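Lists > Otholm Scripture Reading > Archive > November

Subject: Re: Jonah, and whether the fish matters

Ruairi Nisbet wrote:

> I have read chapter 2 again and I still can't get the psalm to sit
> where it is. The man is inside a fish and he gives thanks for being
> rescued. Either he is a great optimist or somebody has moved the
> furniture. Does the Cullon commentary say anything useful? Mine went
> to the church sale and I have regretted it ever since.

Ruairi, it does, though it takes up to 10 pages to clear its throat. Cullon thinks the psalm was an old one, already known and sung, and that whoever set down the story dropped it in because it had the right amount of seaweed. He points out that it never mentions a fish. It has waves, weeds, bars and a pit, all of which you could find in other psalms without getting your feet wet.

Perkavetti, on page 98 of the little blue book, will have none of this. For her the drowning was the danger and the fish was the rescue, so Jonah is quite right to say thank you, if a bit early. I find I like this more every time I read it. It also leaves him the only person in the book who is pleased with how he is travelling. 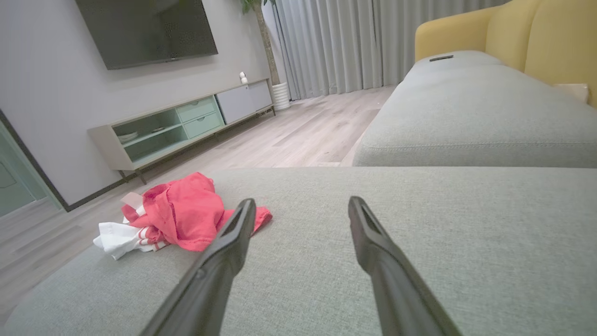 Ruairi wrote back overnight that he would side with Perkavetti if she could explain why Jonah says nothing about Nineveh in the prayer, or about being sorry. He promises to pay his vows and is rude about people who worship idols, when the idol-worshipping sailors have just behaved a good deal better than he has.

I can't answer that. Grønli has a footnote (no. 244, if you have the patience) saying the rudeness is the point and we are meant to wince. I winced, so perhaps he is right.

Could we leave the plant and the worm until we have finished chapter 3? Three of you have already written to me privately about the worm, with some heat. It will keep.

Bring whatever translation you have. The older ones are better on the weeds.

Last updated: November, 9.40 pm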